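The Back Bedroom at Flovthorpe

Welcome to the bedroom page! A few of you asked to see more of the house after the kitchen pictures went up, so I've started with the room I get the most questions about – the little back bedroom, and mostly the bed linen, if I'm being fair to everything else in there.

I moved in last December with two suitcases, a kettle and one set of gray sheets I never liked. The gray ones lasted 4 weeks. Then Araceli Montoya took me along to the fabric market at Olanine, and that was the end of my plan to keep things plain. I came home with pink. I'd never owned anything pink for a bed in my life (my sister laughed for a good while on the phone), but it warms up a room that gets very little sun after lunch, and I love walking in and seeing it.
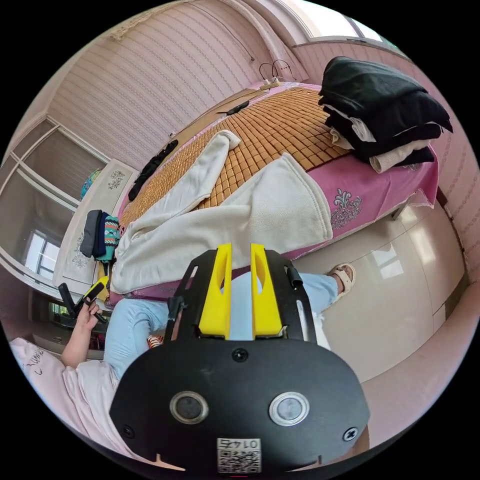 The pink sheet, with its blue and white floral motif on the overhang.

The embroidery is my favorite part. I like a sheet that hangs down over the side and has something going on down there, where you see it from the doorway. It does mean I fuss over how it's tucked! I've found it's best to put the sheet on from the wall side first, smooth it toward the middle with a flat hand, and leave the hanging edge until last so the flowers sit level.

For washing, I go cool and gentle, inside out, with the spin turned right down. Līga Grigaitė irons hers from the back with a towel underneath so the stitching stays raised, and I've copied her ever since – it takes ages, but put the radio on and it's a nice enough evening.

Next up is the hallway, once I've decided about the coat hooks. I've also got my eye on a pale blue blanket for the foot of the bed, so if you know a good shop for wool ones, write and tell me. Nothing scratchy, please!

Updated 15 April 2021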